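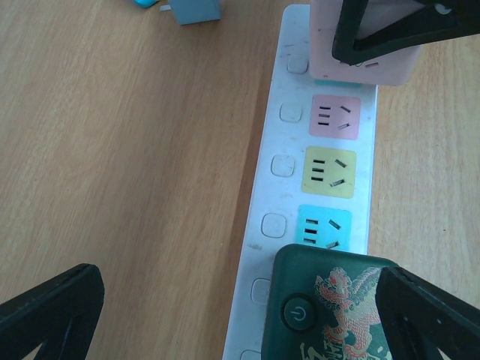 Zabala, 2024-06-27

How a whole town gets online

When you watch a video at home, it feels as if the video is already inside your tablet. It is stored on a computer somewhere else, maybe in another country. To reach you it has to travel, and most of the trip is through cables.

Zabala is a small town with 3000 people. A few years ago many homes had slow internet, and some had none. Then the town put in new cables and free WiFi in the main square, the library and both bus stations. Now you can do your homework on a bench if you want to.

What is WiFi?

WiFi is a way of sending information with radio waves. You can't see or hear them. A box called a router sends them out, and your phone or laptop picks them up and sends its own waves back.

The waves get weaker as they travel, and thick walls make them weaker still. The library in Zabala is an old stone building, so it needs a router on every floor. The town hall is newer and has thinner walls, and one router covers most of it.

Where does the signal go next?

From the router, the information goes into a cable. In Zabala the new cables are fiber optic. Inside are threads of glass, each as thin as a hair. Flashes of light race along the glass, and the flashes are a code. Computers read the code and turn it back into words, pictures or music.

The main cable runs 29 miles, from Zabala to the city of Colier. In Colier it joins bigger cables that go to the coast and then under the sea.

What can people do with it?

In Zabala you can renew a library card, sign up for swimming lessons and see when the next bus is coming, all on the town website. Grown-ups can pay for parking and ask for a doctor's appointment. The website is called Mastach. To log in, each person needs a card with a chip and a secret number. The number works like the key to a front door, so you should never share it.

Định Châu teaches computer class at Skevico School. There are 51 students in the computer club, and in October they will learn to make a simple web page.

Words to know

Router: a box that sends and receives WiFi.
Fiber optic cable: a cable that carries light through glass.
Log in: to show a website who you are.
Signal: information on the move.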